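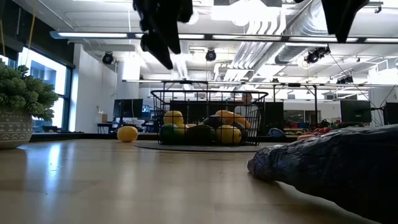

Stindeck Allotment and Growers' Association
Minutes of the meeting held on Fri 24 July in the side room, Pirkow Road

Chair: Vinzenz Leitner
Apologies: received from the Pimville Lane plot holders, who were attending the drainage inspection.

1. Minutes of the previous meeting

Agreed as a correct record, with one amendment. Under item 6, "north tap" should read "north-east tap". The north tap was removed in March.

2. Water supply

2.1 The pressure at the upper standpipes remains low in the evening. The chair reported that the fall begins after the second branch, where the old narrow pipe joins the new one. Replacement of the narrow section was discussed. The trench would need to be 60 cm deep to clear the frost line and the existing cable.

2.2 A quotation from Frei Groundworks was tabled. It covers digging, pipe, fittings and backfill, but does not cover reinstatement of the path. Members asked for the path to be priced separately.

2.3 Hoses are not to be left connected overnight. The notice on the gate is out of date and will be replaced.

Action: VL to obtain a revised quotation from Frei.

3. Compost bays

3.1 Bay 2 is full and should be closed until it has been turned. Bay 4 is open for green waste only. Woody material over finger thickness goes to the shredding heap.

3.2 Cooked food was again found in the open bay. Plot holders are reminded that rule 11 applies to guests as well.

3.3 The thermometer probe reads low when compared with the spare. It will be checked in boiling water before any further readings are entered in the log.

4. Produce table

4.1 Surplus produce may be left on the table from Saturday morning. Items should be dry and free of soil. Bruised fruit is to be kept apart and marked for jam or stewing.

4.2 It was agreed that the table should be cleared by Sunday evening and wiped down. Anything left goes to bay 4.
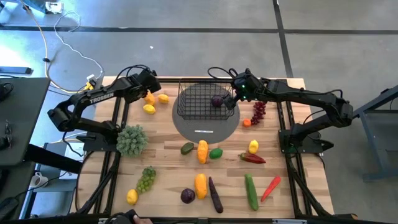 5. Finance

5.1 The balance after payment of the insurance premium was noted. A sum of 200 euros was set aside for taps and fittings. Any pipe work under item 2 will need a separate vote.

5.2 Plot rents are unchanged. Two late payments have been received in full.

6. Any other business

6.1 The lock on the tool shed sticks. Graphite powder to be used, not oil.

6.2 A request to keep bees on the Pimville Lane side was deferred until the neighbours have replied in writing.

Meeting closed at 20.40. Date of the next meeting to be posted on the gate.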